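4. Setting Up the Display Stand

The Tarkondale stand holds one bowl, plate or dish on its side so that people can admire it. It does this with a bent length of wire and no moving parts, and we have still managed to write a whole section on it. Most of the calls we get concern step 3.

Before you start

You will need the stand, a bowl, and a table that doesn't wobble. A pine table with a few knots in it is fine. A glass shelf is also fine, though you will hear every adjustment you make. Check the rating card in the box: the standard stand takes a dish up to 11 inches across. The large stand, the Drudis, is covered in Section 5.

Steps

1. Take the stand out of the bag and set it on the table. The tall loop is the back. The two curled feet are the front. If the loop is lying flat on the table, turn the stand over and we'll say no more about it.

2. Press down gently on each foot. Both should touch the table. If one floats, bend it down a little by hand. A little means a little – the wire remembers everything you do to it.

3. Hold the bowl by the rim with both hands and lower it so that the edge sits in the curls of the feet. The open side faces front. Do not let go yet.

4. Tip the bowl back until it leans on the loop. Now let go, one hand at a time.

5. Wait for 30 seconds. A bowl that is going to roll will usually get on with it by then.

6. Turn the stand to suit the room. Turn it by the base wire, never by the bowl.

Blue bowl on the black wire stand:

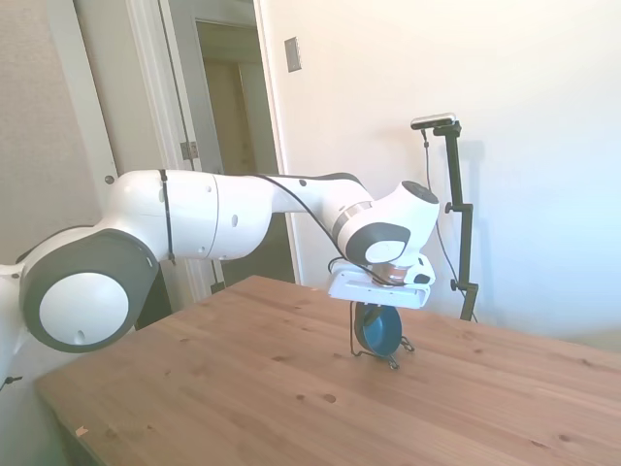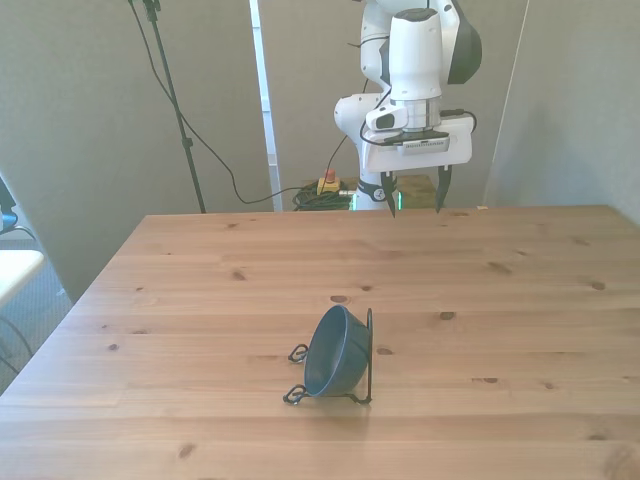

7. Once you are happy with the angle, press the pads supplied onto the underside of the base wire. Lift the bowl off first. Toàn Âu in our service department asks that we repeat this: lift the bowl off first.

Note: A deep bowl sits farther forward than a plate and will look as if it is about to leave. If the rim is in both curls and the back is touching the loop, it is staying. Shallow dishes stand up straighter and cause less worry.

Note: A dark glaze shows fingerprints. Wipe the bowl before step 3. Wiping it on the stand tends to spin it, and you will be back at step 4 with a cloth in your hand.

CAUTION: Do not put anything in the bowl while it is on the stand. Fruit has been tried.

CAUTION: Keep the stand at least 7 inches from the edge of the table. Allow more if you have a cat.

If something isn't right

The bowl slides forward. The feet have been bent too flat. Curl them up slightly and try again from step 2.

The bowl leans to one side. Look at the table before you blame the stand. Our own test bench at Zanduvside was out of level until a Thursday in August, when Định Vương finally put a marble on it.

The stand scratches the table. The pads are still in the bag. See step 7.

Replacement pads come in packs of 70, the smallest quantity our supplier will sell us. Please share them with your neighbors.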